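The Patience of Bolts

By the time the jacarandas had dropped the last of their leaves and grown them back again, Štěpánka Trnka had been picking up washers for a living long enough that she did it in her sleep. Her sister had seen her at it on the couch, thumb and finger going, and had put a blanket over her and said nothing until breakfast.

The job had come through a card in the window of the Nellbridge library. Steady hands wanted, it said, no experience, tea supplied. She had spent the better part of her life doing alterations at the back of a dry cleaner's, so she had steady hands to spare, and she did like tea. At the interview Kazimír Sýkora had asked her to stand a bolt on its head, and when she did it without breathing he laughed and showed her where to hang her coat.

"We want Hurkik to learn how people do it," he told her. Hurkik was the program, though everyone spoke of it as you might speak of a nephew who was slow at school but good-hearted. "So you do it, and we save it, and then you do it again."

"The same way?"

"However it comes to you on the day, love. It needs the different ways as well."

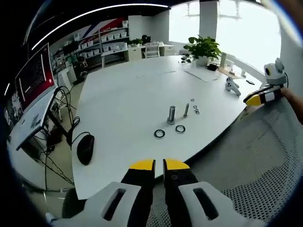
She shared the table with Shaimaa El Idrissi, who was twenty-three and saving for a house with a lemon tree, and who could talk right through a pickup without her grippers so much as trembling. They were up to 1,884 good ones between them, and Kazimír had promised a cake from Kubíček's at the next round number, without saying which number he thought of as round. Štěpánka had grown fond of the place by then, the big white table with its curved edge and the heart-shaped leaves spilling over their white pot, and the two bolts side by side, the thick one and the thin tall one, like a married couple waiting for a bus. She had named them Mr and Mrs Polák after her old neighbours, and had told no one except Shaimaa, who had told the whole building.

It was the washers that gave her grief. A bolt wanted to be picked up, she felt, it stood there offering itself, but a washer lay down flat and sulked. You had to come in low and bring the yellow tips together just so, and if you hurried it would skate off from you, and then there was the business of going after it. For her first fortnight she had thrown away every one of those. She would sigh, press the button and begin again, and feel her cheeks go warm.

Then one afternoon in May Kazimír had pulled a chair over and asked her, very kindly, where all her mistakes had got to.

"I rubbed them out," she said.

"Ah, but then how will it know what to do when it drops one?"

She had thought about that on the tram the whole way home, and past her stop, and for most of the walk back. Forty years of unpicking other people's hems, and it had never once crossed her mind that the unpicking was worth showing to anybody.

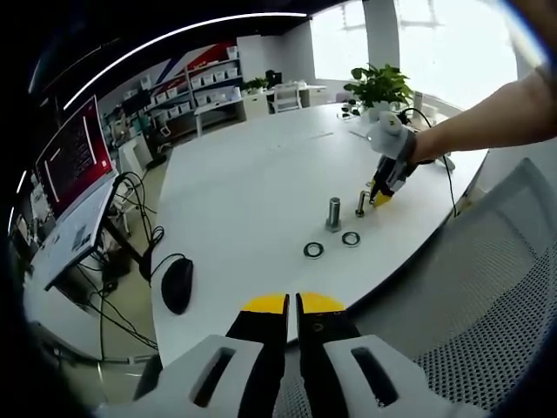 Shaimaa had her own troubles, which were mostly to do with the bank, and she liked to go over them when the work was fiddly. The man at the loans desk wanted fifteen more payslips, or so it seemed to her, and a letter from Kazimír, and very likely her first tooth. She told all this with her arm bent and the yellow fingertip of her gripper almost on the table beside Mrs Polák, and Štěpánka, holding her own grippers over on her side, listened and made the right sort of noises and kept an eye on the two washers in front of the bolts.

"You'll get your lemon tree," she said, when there was room to say it.

"You reckon?"

"I do. Now mind yourself, I'm going in for the flat one."

She came down low. The washer slid away from her, a good thumb's length, and she felt the old warmth start up in her face. She left the button alone. She drew back a little, went round to the other side, took her time about it, and tried again.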